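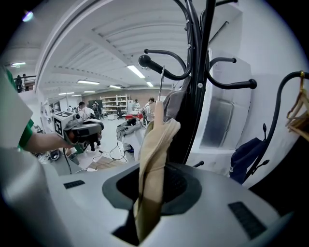
Hand-held grippers at a coat rack, with a beige cloth on a metal hanger.

Sep 1, 2026 - by Loukia Konstantinidis
2 min read

Loseo (method)

Loseo is a method for teaching robots to handle clothes from demonstrations made with hand-held grippers. Developed at the Stefanou lab in Pirndale, first written up in January by Qiuyue Cheng. No robot arm needed during collection - a person holds the gripper and does the task, the camera on it records.

Method

Demonstrations are cut into short segments at each change of grip. A policy is trained on the segments, then on whole runs. Marker squares on a gripper give its position when another camera sees it. Cloth itself is not tracked; no markers on garments, no mesh model.

Tasks so far mostly hanging and unhanging. Coat racks are used alot because the curved hooks hide the hanger from some angles and the fabric swings. Both hands recorded when 2 people or two grippers share a task.

Results

Cheng's write-up reports 20 test trials per garment, with a failure counted after 5 missed grasps. Light fabrics did worse than stiff ones. Most failures came at the hook, hanger tip touching the ball end and sliding off. Segment training helped with regrasping, less with placement.

Relation to Herum

Herum, the lab's earlier method, used whole runs only and a fixed overhead camera. Loseo keeps its grip detector, drops the camera. Direct comparision is limited - the garment sets differ.

Limitations

Dark garments against dark poles remain a problem. Bags and straps not tested. Transfer to other grippers is unreported.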